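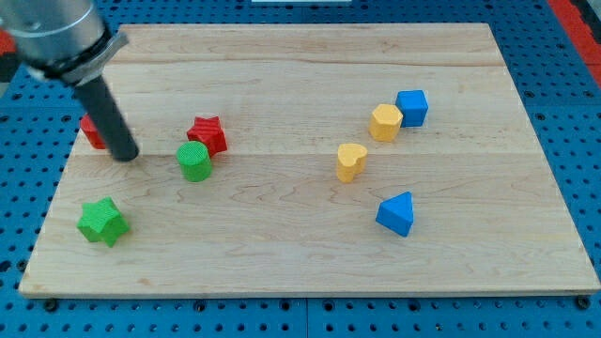 The maple board on the blue pegboard, blocks where they ended up.

Quick one tonight, tea is going cold and I've still got the bins to do.

So the board. I said I'd put something up about it once the top was oiled and that was back in September, so, sorry. It's finished. It's been finished for months really. Strips of maple glued up edge to edge, planed down, sanded for what felt like the whole of my summer. The wavy grain only showed up properly in the last round of sanding and I'm very pleased with it. You can see the seams if you look along the length. I was going to try and hide them better, then decided I like them.

I planed it by hand, which was a mistake. Next one goes through a machine. Khôi Lò has a thicknesser in his garage and I was too stubborn to ask. More than 22 evenings on one board, my wife kept a tally on the calender.

The blocks are the shape set from Kavirent. Red star, green star, a green cylinder, blue cube, yellow hexagon, yellow heart and so on. I'd been after proper chunky ones for ages — everything in the shops round here is thin, more like puzzle pieces, and they won't stand on their edge. These do. The heart will stand up on its point end if the board is level, and so will the star, on two of its legs. Took me a while to trust that.

Best bit is the texture. The faces aren't smooth, they've got a fine pattern cut into them, ridges on the red star and a sort of crosshatch on the top of the green cylinder. Nice to run a thumb over. Also a pain, because crumbs. An old toothbrush gets most of it out. Don't soak them! I left two in the washing up bowl from my previous set (Dandier, long gone now) and they swelled and the paint lifted at the corners.

Colours are good and strong. The yellow is my favourite, against the pale wood it looks almost like custard. Red is a proper pillar box red. I'd have liked a third blue one, just the cube and the triangle looks a bit mean, but you get what's in the box.

Few people asked about sizes after the last post. The board is 38 cm on the short side, and I didn't write the long side down, will measure it at the weekend. Finish is one tin of Flimero oil, three coats, a day between each. First coat went on blotchy and I panicked. Second coat sorted it. Left the underside with just the one coat and it hasn't warped so far, touch wood, ha.

Things I'd change: round the edges over more. The near side is still quite sharp and I've caught my wrist on it. And maybe a low lip all the way round, the cylinder is a devil for rolling off if it goes over on its side. Found it behind the radiator twice this week.

Pegboard underneath is staying for now. The blue shows the wood off nicely and I can put pegs in the holes to stop the board sliding about when I get round to it. Havent yet.

Next up is a box for the blocks to live in. 13 mm ply, sliding lid, nothing fancy. They're in a biscuit tin at the moment and the noise is unbelievable at six in the morning.

Right, bins.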